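Flitcombe's shared kitchen reopens, minus the storage it was promised
2018-05-30

The shared kitchen at Flitcombe is open again after a refit that took 7 weeks longer than the notice on the door said it would. Renters who have been washing up at home since April now have a new sink area, a new counter and a bill to think about.
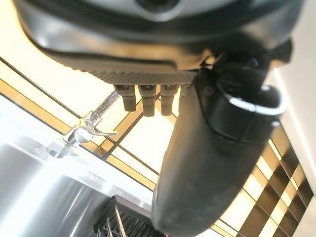
The sink and its chrome faucet at the Flitcombe kitchen.

Taten, the firm that manages the building, calls the work "a complete rethink of how people clean up." That is a big claim for a sink. The plumbing stayed where it was, according to Iona Buchanan, who bakes there twice a week and asked to see the plans. She was told the cost came to $1,342 per renting business, spread over 2 years.

"I like it fine," Buchanan said. "I'd like it more if I could find somewhere to put my sheet pans."

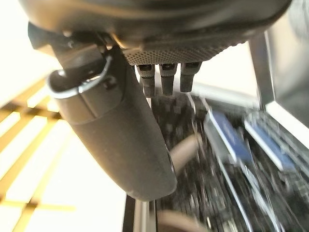 Where did the shelves go?

The drawings shown to renters had open shelving along one wall. It was dropped before work began, and the letter explaining the change ran to one sentence. Aled Ruddock of Taten said the shelving "didn't suit the flow of the room" and that the windows were always the main attraction.

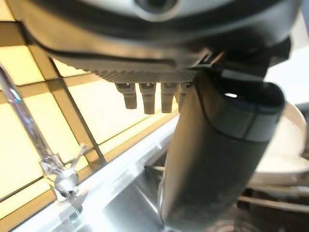

He may have a point about the light, but renters were not short of light before. Heledd Skyrme, who makes preserves, said the old kitchen's trouble was wet dishes piled up at the end of every shift. She has yet to hear how a refit without shelves fixes that.

Ruddock's answer is the drying rack, a dark slatted basket that sits down in the right end of the steel sink. It keeps dishes off the glossy white counter, and it also takes up part of the basin. Anyone with a stockpot to scrub can lift it out, he said. He did not say where it should go then.

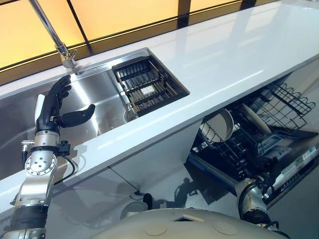 What happens next

Taten says nearly 800 bookings a year pass through the kitchen and that it will ask renters for comments over the summer. It has not said whether the shelving could come back. Rates stay the same until the current agreements run out.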